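Clidis Simulated Manipulation Study: Frequently Asked Questions
Last updated 2024-12-28

What is Clidis, in plain terms?
Clidis is our way of teaching a policy to pick things up and set them down using rendered kitchens only. We draw 2660 practice scenes, shuffle the clutter and the lighting, and let the arm learn from all of it before anyone goes near hardware.

Why does everything happen on a marble counter?
Oh, we get this one a lot! Veined stone is hard on vision models – the pale lines look like edges, and a thin item can get lost among them. We tried a plain white top back in November and the scores went up so fast that we stopped trusting them.

How hard are the objects?
Harder than they look, we promise. Thin, flat things and things on a narrow stick gave us the most grief by far, and we kept them in the test set for just that reason.
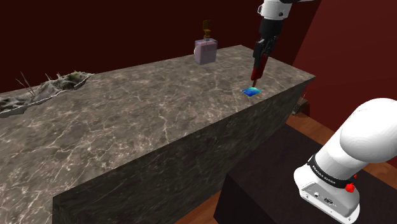

Two views from the same simulated kitchen:

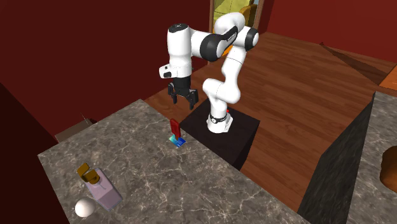
How do you score a trial?
Each policy gets 200 trials, and a trial counts only if the item ends up where the instruction says and stays there until the clock runs out. Our best policy passed 168 of them. The baseline passed almost 100, and we were pleasantly surprised it did that well.

Do you count it as a failure if something else gets bumped?
No, though we do log it separately. Ya-wen Peng wrote the contact logger, and she is happy to talk about it for as long as you'll let her – please do write to her if your own numbers look odd.

Can I run it on my own scenes?
Yes, please do! The Lurow scene loader takes any room with a flat work surface in it. Start with the small sample pack, and check your object scales before you train, as they are read in meters.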